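Danenthorpe Allotments Forum > Storage and Sheds

Storing onions over winter

jeltlow_lane
Pulled the last of mine at the weekend. Last year I hung them in nets and by November half had gone soft at the neck. Does anyone use wire baskets instead?

plot40
Wire baskets, yes. Two layers at most, in the shed, door open on dry days. Mine kept until spring. Dry them properly first or it makes no difference what you put them in.

Predton_Pete
Disagree on the shed. Ours gets damp every winter and I lost the lot. Spare room with the radiator off is better. I also still plait mine — takes an evening but you can see a bad one straight away.

plot40
Depends on the shed. Mine has vents at both ends.

mudandtwine
Nets are fine if you don't cram them. I think the soft necks are down to late feeding. I stop feeding well before they fall over.

jeltlow_lane
I did feed late, so that could be it. Would plastic tubs do for the shallots?

Predton_Pete
Not with a lid on. They sweat.

mudandtwine
Shallots are all right in an open tub for a few weeks, I wouldn't go longer. Basket and tub below, then the white table.
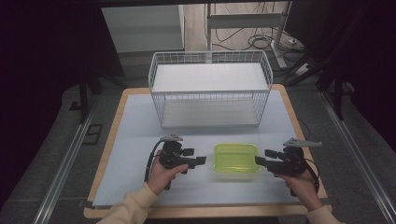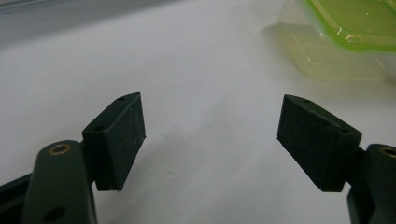

White wire basket and green tub in the first one.

Contact the moderators | © Danenthorpe Allotments Forum | Back to top

This site uses cookies. Accept | Manage settings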